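工房ノート > 染色 > 藍

読了時間:4分

10月、火曜、朝

昨日の夜に蓋をした藍甕、開けたら匂いがだいぶ丸くなってた。うれしい!先週はツンとくる感じが強くて、これは腐らせたかなと半分あきらめてたんだけど、灰汁を足してから持ち直してきたみたい。表面の膜は紫っぽく光っていて、棒で混ぜると下から緑がかった茶色が上がってくる。舐めてみたらちゃんとピリッとした(毎回やめとけと言われるけど、これがいちばん早い)。

pHは試験紙で見た感じ、まだちょっと低め。貝灰をひとつまみだけ入れて、昼まで放置。前回は焦ってどさっと入れて、色がまったく乗らなくなったから、今回はとにかく我慢する。

試し染めの布はJarleyの綿と麻の混紡。端切れの袋がまだ残ってたので、それを使った。前の晩から水に浸けてあって、軽く絞ってから入れる。浸けるのは60秒、引き上げて空気にさらして、また浸けて、を10回。数えながらやってたのに途中で電話が鳴って、たぶん1回飛ばした。まあいいか。いや、よくないか。布の隅に糸で印をつけておいたので、色見本帳に貼るときに「回数あやしい」と書いておくこと。

色の話。3回目くらいまでは水浅葱っていうのか、ほんとに頼りない色で、毎度ここで不安になる。5回目で急に青が立ってきて、8回目からはもう違いがよくわからない。乾いたら一段薄くなるのはわかってるのに、濡れた状態でつい「濃い!できた!」と思ってしまうんだよな。乾いたのを窓際で見たら、縹よりちょっと手前くらい。悪くない。麻の節のところだけ濃く残るのがきれいで、しばらく眺めてた。

ムラは左下にひとつ。甕の中で布が折れてたんだと思う。広げ方が雑なときは必ず出る。次からは両端を持って、屏風みたいに畳みながら沈めるやり方に戻す。

昼すぎ

Denardの型紙を出して糊置きの練習。糊はもち粉と米ぬか、塩少々。今日の糊はちょっと硬かった。ヘラで引くと角がカサッと欠ける感じがあって、特に細い線の唐草がだめ。お湯で少しのばしたら今度はゆるくて、型の下に回り込んだ。ちょうどいいところの幅が狭すぎる!湿度のせいにしたいけど、たぶん練りが足りないだけ。前に書いた配合のメモを見たら「耳たぶより気持ち柔らかい」としか書いてなくて、過去の自分にちょっと腹が立った。今度からちゃんと量って書きます。今日の分は、もち粉2に対してぬかを3、蒸し時間は50分、塩は計らず(また!)。

型紙は使い終わったらすぐ水に浸けて、ブラシはやわらかいほうで。紗が浮きかけてるところが右端にあるので、だれか使う人は引っ張らないでください。漆で留め直すつもりだけど、かぶれるのがいやで先延ばしにしてる。

Haddadinのゴム手袋、肘まである長いほうは在庫があと2組。短いほうは13組あるけど、短いのだと甕に手を入れたとき必ず中に入ってくる。爪が青いまま人に会うのはもう慣れたからいいとして、冬は冷たいんですよね。長いほうを注文する。

ついでにBrundentの中性洗剤も。精練のときに入れすぎる人がいるみたいで、減りがやたら早い。キャップ半分で足ります。泡が立たなくても汚れは落ちてるので大丈夫。

夕方

布を水に晒して、灰汁の茶色が出なくなるまで替えること4回。最後の水はほとんど透明だった。絞らずに竿にかけて、雫が落ちなくなったら陰干し。去年、急いで日なたに干して片側だけ焼けたことがあって、あれは今でもカーテンの裏に隠してある。

甕のほうは、染めたあとだから少し疲れた顔をしている。泡の真ん中の「華」がしぼんで、色も白っぽい。明日は染めないで休ませる。ふすまを煮たのを夜に入れて、ゆっくり混ぜて蓋。混ぜるときに空気を巻き込まないように、棒は底から静かに回す。ここは本当に性格が出るところで、私は最後にどうしても一回ぐるっと勢いをつけてしまう。

保温は毛布を一枚足した。朝晩が冷えてきたので、電気の敷物のほうもそろそろ出すかどうか迷い中。去年は出すのが遅くて、ひと晩で発酵が止まって大騒ぎになった。今年は早めでいいかも。

明日やること:糊の練り直し、手袋と洗剤の注文、見本帳に今日の端切れを貼る。それから麻だけの布でも一度試したい。混紡だと綿がどれだけ色を持っていってるのかわからないので、同じ回数で並べて見てみたいんだよね。

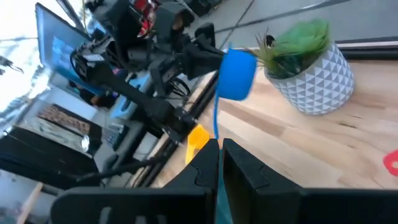
麻の生地は棚の下の段に残りがあるはずだから、寝る前に水に浸けておいて、あさっての朝いちばんに染める。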